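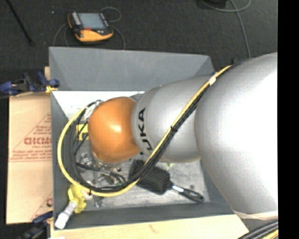

A KUKA arm over a gray bin with a black brush in it, at the Torkon workshop in Branville.

Robot arms still slow at simple chores, Branville trial finds

September 7, 2026

A robot arm can lift a heavy part all day without rest. To pick a brush out of a bin is a different matter, according to the engineering firm Torkon, which has published the first results of its chore trial in Branville.

The trial began in June and covers 14 small jobs from homes and shop floors, among them sorting hand tools, wiping a shelf and emptying a bin. Torkon made 400 attempts in total. The arm could finish 8 of the jobs without help from a person. The others needed somebody to step in, most often when an object was lying flat or close to a wall of the bin.

"A brush has a wide head and a thin handle, and it can lie in any direction," the company writes in its report. "The arm must decide where to hold it, and this decision is still the slow part."

Speed is also a question for the customers. Skenirlow, a company that repairs kitchen equipment and follows the trial, said its workers clear a bin of mixed tools in 2 minutes. Torkon did not give a time for the same job by robot, but it admits that a person is faster for now.

Skenirlow said it will not order a machine this year. It would like first to see the arm work with dirty parts and in poor light.

Torkon will continue the tests with its software partner Kashindye. The next round will add soft objects such as cloths and work gloves, and the jobs that failed will be tried again.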